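I finally fixed the "where are my keys" problem and I'm way too happy about it, so you're getting a thread. It cost very little and took less time than I normally spend looking for the keys. 1/

Background: our entry has a wall, a floor and a table, and for years the table was the problem. Keys go down, mail goes on top, a scarf goes on top of the mail. Then it's time to leave and I'm patting every coat in the house like airport security. 2/

I tried a bowl first. Everybody says get a bowl! Ours filled up with batteries, receipts and one lone shoelace within a week. The keys were in there too, technically, at the bottom. 3/

Then I tried a magnetic strip. Great for the house key, useless for the car key, which is mostly plastic and kept sliding off. I loved that strip for 2 days. 4/

What I wanted was a spot where each thing hangs alone and you can see it from the door. One hook, one thing, no piles. So I bought a pack of stick-on hooks (Velavex, the square ones, nothing fancy) and decided to put them in a row on a panel. 5/

Why a panel and not straight on the wall? Our paint is old and it comes off if you look at it wrong. I have peeled a hook off that wall before and taken a chunk with it. A smooth panel gives the adhesive something good to grab, and if I change my mind about spacing I'm only messing up the panel. 6/

Okay, look at it!! 7/ 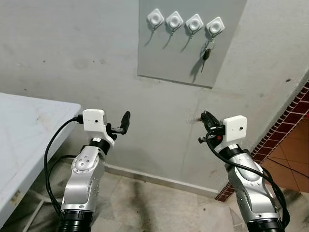 Four hooks in a row, car key on the last one on the right.

I turned the squares so they sit like little diamonds. Zero practical reason, I just tried one that way and it made me smile, so they all got turned. Highly recommend doing one thing in your house purely because it looks cheerful. 8/

The car key gets the far right hook, always. I picked that end on day one and I'm sticking to it, because the whole trick is that your hand learns the spot. I can hang it up now with a bag on each arm and my mind on dinner. 9/

Yes, the wall is scuffed. Yes, the floor needs a mop and the table needs a good scrub. I started with the hooks anyway! If I had waited until the entry was clean and painted, I would still be digging through the bowl. 10/

Stuff I learned putting these up, in case you want to do it this weekend:

Wipe the panel with rubbing alcohol and let it dry all the way. I skipped this on my very first test hook and it was on the floor by breakfast. 11/

Lay the hooks out on a table before you peel anything. Hang your real keys on them while they're flat, fobs and all, and see how much elbow room they need. My first spacing was way too tight and everything would have tangled. 12/

Use a strip of painter's tape as your straight line. Line the bottom points of the diamonds up on the tape, press each one hard, then pull the tape off. So satisfying. 13/

Leave them alone overnight before you hang anything. I know. I walked past them maybe 100 times that evening wanting to hang something. Worth the wait. 14/

Keep the heavy stuff somewhere else. I'm talking tote bags, dog leashes with the dog still pulling, that kind of thing. These are for keys and other light bits, and I'd like them to stay up. 15/

Put the row where you can reach it without stepping all the way in with muddy shoes. I stood in the doorway and stretched my arm out like a scarecrow to work out the height. Very scientific. 16/

Next up is the table. I want the mail off it completely, so I'm looking at a slim wall pocket from Stumska, or maybe just a folder on a nail. After that the floor gets a serious scrub, grout and all, and in June I might even paint. 17/

If you've got a mail system that works in a small entry, please tell me about it! Photos very welcome, scuffed walls extra welcome. 18/18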